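Care of Tile Floors in Surkinau Residences
Housekeeping Procedure, Ground Floor Units and Shared Halls 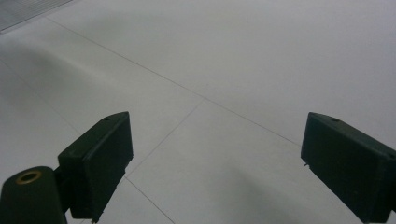 Residents and housekeeping staff are asked to follow the procedure on this page when cleaning tile floors in the Surkinau buildings. It applies to kitchens, entry halls, laundry rooms and ground floor corridors. Large, smooth tiles in a light gray, with a faint gloss and thin dark grout seams, call for a little more attention than a rough or patterned floor, as streaks and dried cleaner show readily on them. The procedure replaces the notice issued in February. Questions may be directed to Birutė Luik, Residence Services, at the front desk.

Supplies

One dust mop or soft-bristle broom
One vacuum with a hard floor setting
Two buckets, one for cleaning solution and one for rinse water
One flat mop with at least two clean microfiber pads
One nylon grout brush
Neutral floor cleaner (the residences stock Tevero)
Dry cotton or microfiber towels

Wire brushes, steel wool, scouring powder, vinegar and chlorine bleach are not to be used on tile in any unit. Wax and polish must not be applied.

Step 1. Clear the floor
Remove mats, chairs, bins and other light items from the area. Shake mats outdoors and leave them off the floor until the final step. Heavy appliances are to stay in place. Staff who need an appliance moved should submit a request to Residence Services.

Step 2. Remove dry soil
Sweep or dust mop from the far wall toward the door, following the lines of the tile. Vacuum the corners and the base of each wall with the narrow attachment. Grit left on the floor at this stage will be dragged across the surface by the mop and may dull it.

Step 3. Prepare the solution
Fill the first bucket with 16 cups of warm water and add neutral cleaner in the amount given on its label. Do not increase the amount for heavy soil. Fill the second bucket with plain warm water.

Step 4. Mop
Dip the pad, wring it until it no longer drips, and work in sections of some 20 square feet. Overlap each pass by half the width of the mop. Rinse the pad in the plain water before returning it to the solution. Change the rinse water when it turns cloudy, and change the pad when it no longer rinses clean.

Step 5. Treat the grout
Dark grout hides soil, and a seam that appears clean may still hold grease, particularly near a stove. Apply the same solution to the seams and allow it to stand for a few minutes. Scrub along the seam with the nylon brush, using short strokes and light pressure. Wipe up the loosened soil with a towel before it dries. Monthly treatment is sufficient for most rooms.

Step 6. Rinse and dry
Go over the entire floor with a clean pad and plain water. Dry with towels, working in one direction. If a film remains, repeat the rinse. More cleaner will not remove it.

Step 7. Return items
Replace mats and furniture once the floor is fully dry. Check that felt pads are still attached to chair legs. Replacements are kept in the supply closet.

Damage and Repairs

Cracked tiles, loose tiles and missing grout should be reported on Form 686, available at the front desk. Please give the unit number and the location of the damage within the room. Residents should not attempt to fill or reseal grout themselves. Repairs are carried out by Haltus, normally between 9 a.m. and 4 p.m., and the area must be kept clear until the technician confirms that it may be walked on.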